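# Two Arms, Two Baskets and a Lot of Spoons 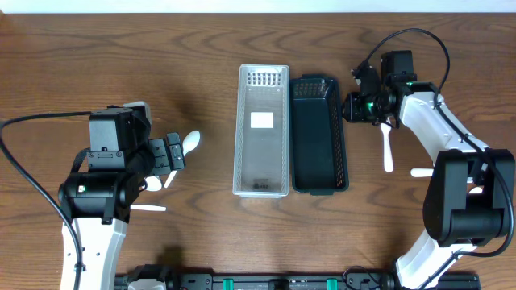

Issue 16 · Page 11

The test engineer at Sulik has spent most of August trying to settle which gripper deserves to pick up a plastic spoon. "My parents think I work on rockets," she says.

The bench holds a pair of arms, a pale basket and a dark one, and white plastic utensils. She ran the stock fingers first, then a softer set from Rizk, 100 picks each. The stock fingers dropped 16. The Rizk set dropped 5, and she sounds a little annoyed about it, having argued for the cheaper option in writing.

"A spoon is flat where you want it round and round where you want it flat," she says. "The handle's fine. You come down on the bowl and it skates off toward the wall."

Does the color of the basket matter? More than she'd like. The camera software, a Planda package, was happy enough with white handles over the dark basket. Over the pale one it went looking for spoons in the perforations. "It was very confident, too. It gave me a grip point on a hole."

The controllers are next. She has a Stisine unit on loan and hopes to get both arms reaching for the same basket without what she calls "a handshake." At present one waits while the other works, and a full run takes 11 minutes. I mention that I could clear the table faster by hand.

"Everyone who comes in here says that," she says. "Then I ask them to do it 100 times."

Forks start on Monday.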